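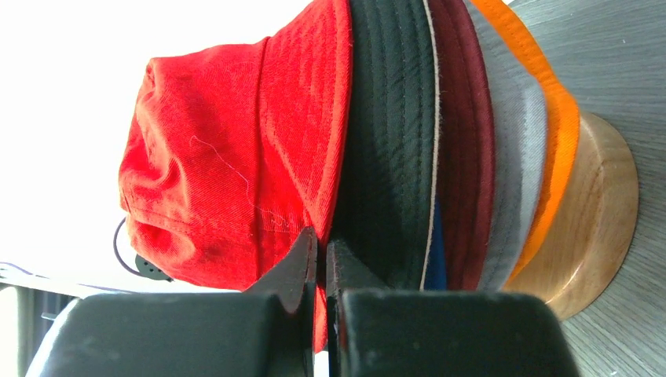 The hats, red one on top

Thread: Washing cotton bucket hats without wrecking the brim

hsolberg_linnea
Posted in Laundry and Mending

I've got a pile of bucket hats to get through before the end of March. They're for the kids' sailing club and they've all got a season of sunscreen and salt in them. Colours are red, a very dark green that's close to black, maroon, grey and orange. All cotton as far as the labels go, and two of the labels have worn blank.

Last year I put a few through on a normal warm wash and the brims came out wavy. They never sat flat again. I don't want to do that to this lot. Is hand washing the only option, or is there a machine cycle people trust? Also wondering if the red can go in with anything else.

myklebust_h
Cold, delicates, lowest spin your machine has. Zip them into a mesh bag. I've done ours that way for years and the brims are fine. What ruins them is the spin. Ours defaults to 1000 and you have to turn it down every single time.

gasser.m
I'd disagree on the machine. The stitching rings on the brim hold the layers together and if the interfacing inside is the glued kind it will bubble sooner or later, low spin or not. Basin, lukewarm water, a bit of wool wash, 15 minutes, squeeze, rinse. It isn't much work for a handful of hats.

myklebust_h
Mine are older than my youngest and none have bubbled. Depends on the hat I suppose.

gasser.m
It does depend on the hat. That was my point. She has two with no labels.

ylva_e
Red on its own for the first couple of washes at least. I lost a set of tea towels to a red one and they're still pink. Maroon you could risk with the dark green. I'd do the orange and grey separately from those, and from each other if you can be bothered.

For the sunscreen, wash-up detergent rubbed into the sweatband before anything else. Leave it 15 minutes or so and use an old toothbrush. Don't use bleach on sunscreen marks. Some sunscreens turn rusty orange with chlorine bleach and then you're stuck with it.

hsolberg_linnea
Good to know about the bleach, I had the bottle out. The marks on the grey one are already a bit yellow.

ylva_e
That may just be old oil. Try the detergent twice before you give up on it.

strombergh
What are you drying them on? I think that matters more than the wash. A twill brim will dry in whatever shape you leave it. I roll up a hand towel, stuff the crown with it, then put the hat brim down on a rack in the shade. Never peg them by the brim. You get two little ears where the pegs were and they take an iron to get out.

hsolberg_linnea
I pegged them by the brim.

strombergh
There's your wave, or half of it.
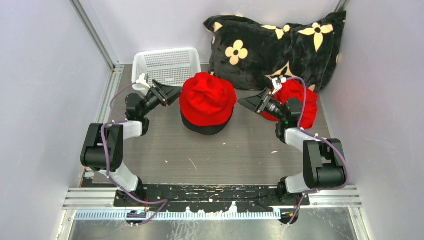
Can you iron a cotton bucket hat once the brim has gone wavy?
Usually you can, if it's cotton right through: dampen the brim, lay it flat on a folded towel, and press with steam in short sections, starting at the seam where it joins the crown.

gasser.m
Adding to that, press down and lift, don't slide. If you push the iron around the curve you stretch the outer edge and make it worse. And use a cloth on the darker colours or they'll go shiny.

myklebust_h
Spray starch helps as well. Two light coats, let the first one soak in. I use the Garkon one in the tall can but any of them will do it.

gasser.m
Starch on a kid's sun hat? It'll be out of it the first time they get splashed, and it's itchy around the hairline.

myklebust_h
On the brim only. I'm not starching the sweatband.

ylva_e
I'm with Mirjam on the starch for anything that goes near water. For a hat that lives in the car it's fine.

hsolberg_linnea
Update. I did the red one by hand in the laundry tub and the water went the colour of raspberry cordial, so it was right to keep that one apart. It took 3 rinses to get close to clear. The crown is soft and creased but it was like that before, so I'm not fussed. Maroon and dark green went in the machine in a mesh bag at the lowest spin and they've come out all right. So you're both right as far as I can tell.

The ones with no labels I did in the basin to be safe.

strombergh
How are you storing them over winter? If they're going in a tub, nest them, don't fold them. One inside the other with the brims all facing the same way. Make sure they're bone dry or you'll open it up in spring and they'll smell like a boat shed.

hsolberg_linnea
Nested, yes. They'd been sitting that way in the hall and it takes up hardly any room. I've got a lidded tub that used to hold Christmas lights.

ylva_e
I wouldn't seal cotton up in plastic for months. An old pillowcase lets it breathe.

strombergh
Never had trouble with a tub. Dry is dry.

ylva_e
Depends how humid your place is. Ours gets 2 months of everything feeling damp and I've had mildew inside a sealed tub.

myklebust_h
Did the grey one come clean?

hsolberg_linnea
Mostly. There's a faint line left on the inside of the band. I did the detergent twice like Ylva said and the second go made more difference than the first. Good enough for the sailing club. I'm going to try the iron on last year's wavy ones this afternoon.

gasser.m
Test the underside first, near the back seam.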